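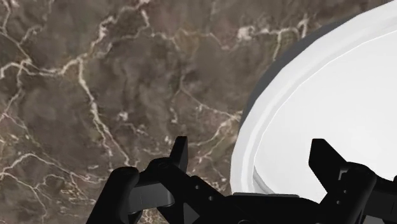 Gavin Mackay wrote in to ask why his cell closes on the rim fine in the morning and starts nudging the bowl by the afternoon. Usually the finger zero has drifted. Run the homing routine again before you change anything else.

Mowat bowl cell – setup and care questions

Do I set up in the simulator first?
Yes. Load the Henholm scene with the marble top and the white bowl, and bring the two-finger gripper up to the rim there. When the approach looks right, export it to the cell.

Where should the fingers be before they close?
One on each side of the bowl wall, one inside and one outside. Check this from the wrist view. If both prongs are outside the bowl, the approach offset is wrong.

What are the default values?
Approach speed is 200 mm per minute. Parameter 706 holds the finger zero and parameter 287 holds the closing force. Write down the old values before you edit them.

How often do the linkages need grease?
Every 1999 cycles, when the counter rolls over and the amber light comes on. Use Sunitz light grease – a small dab on each pivot, wiped off after. Keep it away from the fingertips.

The bowl tips when the gripper closes. What now?
Lower the force one step at a time. If it still tips, look for play in one finger. A loose bracket screw will make that finger arrive late.

Can I replace one finger?
Replace both. Kemavix sells them in pairs, and a worn one next to a new one will not center properly. Power the cell down first, then home it twice after fitting.

Does an update erase my settings?
The August one did. Later ones leave them alone, but save a copy anyway.

Last updated 4/20/26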